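Keeping less in the fridge

May 24, 2026

We moved to the smaller flat in Atden in October, and the kitchen came with a smaller fridge than the one we'd had in Sugden. I spent the first few weeks annoyed with it. There was never room for a big shop, and I kept finding half an onion behind something else.

What changed was the shopping. I used to do one large trip and buy for seven days, including things I had no plan for. Now I go twice, on foot, and write down three dinners before I leave. The other evenings are eggs, soup or whatever is left. Our food bill has gone down a bit. The bin has gone down a lot, mainly because we've stopped buying bagged salad.

I also moved a few things out. Tomatoes live in a bowl on the worktop and taste better for it. Potatoes and onions are in separate boxes under the sink in the hall cupboard, as far from the boiler as I could get them. Honey and peanut butter never needed to be cold in the first place.

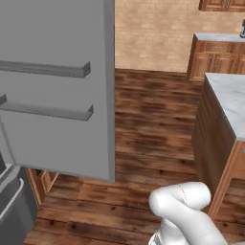 Where should milk go? On a shelf inside, towards the back, where the temperature stays steadier than it does in the door.

I put mustard, pickles and jam in the door and they have been fine. Eggs I keep in their box on the middle shelf. Raw meat goes at the bottom, on a plate with a lip, and I try to cook it the day after I buy it.

My neighbour Wiesława Kozłowski keeps a fridge thermometer in a glass of water and checks it in the morning. I bought one too, and ours was sitting at 7 degrees. I turned the dial a little each evening until it came down below 5, which took longer than I expected. The milk lasts better now.

Still to sort out: the freezer drawer, which has peas, bread ends and two tubs I didn't label. One is either stock or apple purée. I'll defrost it at the weekend and find out.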